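Standell Open House: Nice Coffee, Thin Answers

Standell opened its Briltonbridge plant to the public for the first time in 12 years, and I signed up because I wanted to know what "low-waste tableware" means once you get past the packaging. I left with a tote bag and most of the same questions.

The tour took 2 hours, a good part of it in a lobby watching a film. Our guide was friendly and quick, maybe too quick. We got a long stop at the molding line, a short one at packing, and a wave of the hand toward the door where rejects are supposedly ground up and used again. Could we go in? Not that day.

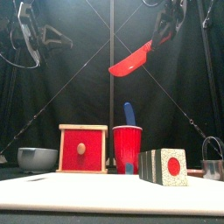
My other gripe is the composting claim. A wall panel said the new Ondametti line breaks down in 4 months. In what, though? A backyard heap in May is a very different place from an industrial composter, and the panel didn't say which one had been used. When I asked, I was pointed to a brochure that repeated the panel word for word.

To be fair, the place was clean, the staff on the floor seemed happy to talk, and the noise was lower than I remember from the Yoo factory tour. The shop sold sets of 300 forks at a decent price – I didn't buy one.

There is another open house planned. I'd go again if that door is open.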